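How to Store Boxed and Bagged Stock in a Small Back Room

Updated July 17, 2023

A small shop usually ends up with two kinds of stock. One kind comes in stiff boxes that stack well and mark easily. The other comes in plastic bags, mostly knits, fleece and blankets, and it slides around and takes up more space than it should. This page covers how we sort and store both at Meltmont, where the back room also has to hold the packing supplies.

What you need

Clear floor space, wide enough to lay out one delivery
Metal shelving with adjustable shelves
Clear plastic bags in two sizes
A cutter with a short blade
Removable labels and a marker
A stock sheet, on paper or on a phone

Before you start

Sweep the floor and wipe it dry. Stock is going to sit on it for a while, and plastic film picks up grit that later scratches box lids. Put the open carton you are unpacking at one side, close enough to reach but out of the walking path. Leave the empty bags and film in the carton as you go, so there is only one thing to carry out at the end.

Step 1. Sort by type before you sort by color

Take everything out and make separate piles for flat boxes, square gift boxes, bagged fabric, and paper bags or sleeves. Don't open anything yet. Within each pile, put matching designs together and turn the printed fronts the same way. If two designs share a color but differ in size, keep them apart.

Step 2. Check the wrapping on soft goods

Look along the seams of each bundle for splits. Small holes can be closed with clear tape. If the plastic has torn along a fold, rebag the whole piece. Press the air out slowly with flat hands, working from the closed end toward the opening, then fold the opening under. Keep any size strip or printed label facing out where it can be read on the shelf.

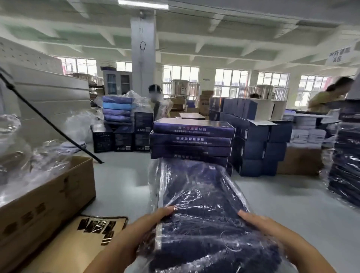

Dark fabric shows lint more than anything else, so rebag navy and black pieces first, while your hands and the floor are clean. Light colors can wait until the end.

Step 3. Move bundles and boxes

A full bundle of fabric is firm enough to carry a few flat boxes on top for a short trip across the room. Hold it by the long sides and keep it level. Glossy lids slip on each other, so keep the stack low. For anything going up a step or through a door, make 2 trips. Heavy gift boxes should go on their own.

Step 4. Load the shelves

Bundles go on the bottom shelves, one layer deep where you can manage it. Flat boxes go at waist to eye height with the long printed edge toward you. Square gift boxes go above them — they are easy to lift down one at a time. Paper bags stay flat, under their film, on any shelf that is out of direct sun.

We set our shelves with the Vuter labels on the left and the Musus ones on the right, and the Matoušek gift line gets its own shelf from March on. The order matters less than keeping it the same all year.

Step 5. Label and record

Write the design number and the shelf number on a removable label and stick it to the shelf edge. Do not stick it to the box, as the glue can lift the print. Enter the same two numbers on the stock sheet. Ours reads like this:

Design 389, shelf 4
Design 424, shelf 2

Update the line whenever a design moves, even if it is only for a day.

Clearing up

Flatten the cartons you won't reuse. Save clean, untorn bags in the larger size and throw out the rest. Check the floor for tape ends and blade covers before anyone kneels on it again.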